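# Pedthorpe bin-picking logs

Pick attempts recorded on the arm at the Pedthorpe shared workshop. The control code is in the Prekel repository. This one only holds data and the notes needed to read it.

## What is in here

- `runs/` one folder per session, 38 in total
- `objects.csv` the object list, with weights from a kitchen scale
- `splits/` train and test lists
- `tools/replay.py` steps through a session at reduced speed

A session is a string of single picks. The arm goes into the front bin, closes on whatever the planner chose and tries to move it to the rear bin. Each pick has joint positions, gripper command, motor current and one still from the fixed camera. There are 300 picks in the train split and 201 in the test split. Sessions are never divided between the two.

## Setup

KUKA arm, two gray bins one behind the other, clamps on both sides. The bins sit on a wooden top we built in December. Check the clamps before every session. If a bin moves, the calibration in that folder is no good and the session has to be thrown out. 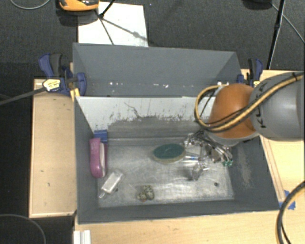
Maintained by Ataberk Coşkun, Pedthorpe workshop

Clear items are the hard part of this set. The camera gets highlights and dark outlines off them and very little in between, and the planner tends to aim at whatever solid thing is next to them. The bin floor doesn't help either, being scratched metal that throws bright patches of its own. We tried a matte liner for two sessions and went back to bare metal when the liner wrinkled. Those two are marked `liner=1`.

## Labels

`result` is one of `ok`, `miss`, `drop` or `double`. A double is two objects lifted together, even if both arrive in the rear bin. Labels were entered by hand during the session. Later corrections are in `fixes.csv` and have not been merged.

## Known problems

- Stills lag the joint log by up to 300 ms. Use the timestamp in the log.
- Nava format exports drop the motor current column.
- Object 14 was replaced with a different size partway through and kept its number.

## License

CC BY 4.0 for data, MIT for tools.

---

Contact: open an issue | © Pedthorpe workshop | Back to top

**Comments (3)**

**trusten_dan:** Is the gripper current raw or filtered? The spikes at closing look clipped in a few folders.

**Ataberk Coşkun:** Raw. The first four sessions clip at the driver limit. I'll add that to the problems list.

**mwelk:** replay.py needs Python 3.10 or newer, it fails on 3.8 with a syntax error. Fine after upgrading.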